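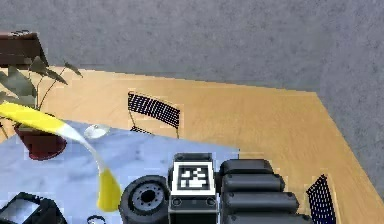
Wood floor finishing: frequently asked questions
The answers on this page apply to site-finished and factory-finished floors supplied by Brindside, including the Stalow and Drarnitz plank ranges. Color names in the catalog refer to the finish after full cure. A light brown floor with a fine grain, like the one here beside the gray wall, shows both lighter and darker streaks, and this variation is not grounds for a return. Planters should stand on a saucer with a gap beneath it, particularly pots with a rounded base like the reddish-brown one at the left. For anything not covered, write to Eleri Phillips at the technical desk.

How long must planks acclimate before they are installed?
Stalow planks need 14 days in the room where they will be laid, with the heating at its normal setting. Drarnitz planks are engineered and need two. Open the cartons at both ends and leave them flat. Do not stand them against a wall.

What moisture reading is acceptable in the subfloor?
The limit is printed on the carton label and differs by product. Take readings at the center of the room and along each outside wall, and write them on the warranty card. A card without readings will be sent back.

Can I use a water-based finish over an old oil-based one?
Yes, if the old coat is fully cured and has been screened. Wipe the floor after screening and test a small patch in a closet. If the new coat beads or peels under tape the next day, the old finish probably contains wax and has to be sanded off.
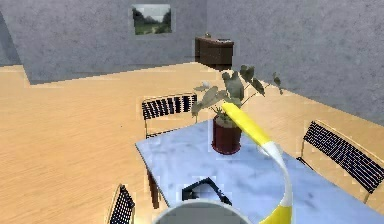

Wax residue is also the usual cause of small craters in the second coat. They cannot be brushed out. Let the coat harden, screen again and recoat the whole room – spot repairs remain visible in low light.

Which direction should the planks run?
Over joists, run them at right angles to the joists. Over a concrete slab the choice is free. Most installers follow the longest wall. Diagonal layouts produce more waste, so order an extra carton for each room.

What is the coverage of one can?
Product 673 (satin) and product 111 (matte) have the same coverage, which is given on the lid. The first coat on bare wood always takes more. Buy all cans for one room from the same batch; the batch code is stamped on the base.

How much clearance is needed at the wall?
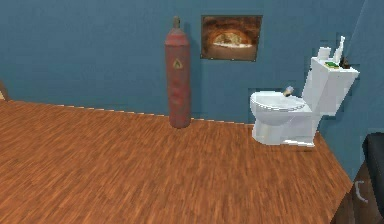

Leave the expansion gap stated in the installation sheet at every wall and around every fixed object, including door frames and pipes. The gap is covered by the baseboard, which is nailed to the wall and never to the floor. Inside corners, such as the one where the two blue walls meet, are where the gap is most often missed, because the last plank tends to be cut too long. Heavy items that stand upright on a small base, including gas cylinders like the red one near the back wall, need a hard pad under them. Rubber pads stain most finishes.

Does sunlight change the color?
Yes. Oak turns more yellow and cherry darkens. Move rugs during the first year or the covered area will show. The Dantas UV topcoat slows the change but does not stop it.

Who prepared these answers?
The text was written by Jozefína Charvát and was last revised in February. Coverage and clearance tables are in the installation sheet.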